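Rarilton Institute of Building Studies
Course 958: Interiors in Shared Use
Handout 3: Exposed Ceilings and Open Stairs

This handout supports the session on workrooms that have been fitted out without a suspended ceiling. Students are expected to have read the Gadenach case notes and to bring the survey sheet issued in November. A design illuminance of 500 lux at counter height is assumed in all exercises. 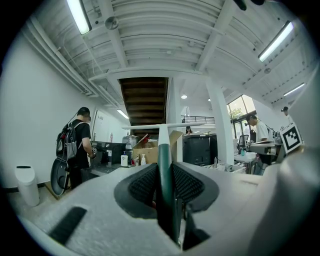 Services left in view must be planned with the same care as finishes. Pipe runs should be grouped and given a clear route, and the lighting layout should be settled before the beams are painted. Where white pipes are bundled along the upper part of a wall and fluorescent tubes are set beneath corrugated ceiling panels, the pale color of both helps the services recede. A wooden stair with dark brown treads will then stand out strongly against white beams, and its underside should be detailed as a finished surface.

Assignment
Draw one section through a room of your choice, showing stair, railing and lighting. Mark the daylight side. Submit the drawing under reference 3048. Late work is governed by the course rules.

Issued 6 April 2022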